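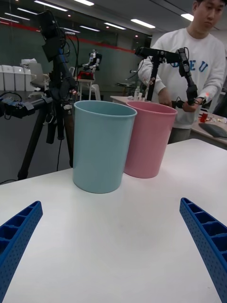

Predwood is a two-player puzzle game I made in Godot for the spring project course, with Radu Bucur drawing the tiles and menus. Each player runs a small sawmill town and trades with the other across a river. Players are told apart by color only, one light blue and one pink, the same pairing as the two plastic cups on the white table, and every marker, road and menu border follows it. The first build used red and green, and two testers mixed up their own roads.

## Map

The map is a grid of 1,728 tiles. Stollbridge is the starting town on the west bank and Yilma is the one on the east. Moving a cart costs one point on road and three on mud. I tried 3,000 tiles in an early version, but the path search made the turn change lag on the lab machines, so I cut the map down and cached the routes.

## Trading

Each town starts with 500 coins. Prices drop when a player sells the same good twice in a row. This rule came from Pamico, a card game I wrote last year, and it needed few changes.

## Testing

We logged 41 full matches before 2022-01-25. The west bank won more than it should have. Moving the second quarry closer to Yilma helped, though the west bank is still ahead.

## Left to do

- Save files break if a match is closed during a trade
- No sound yet
- Online play, planned for May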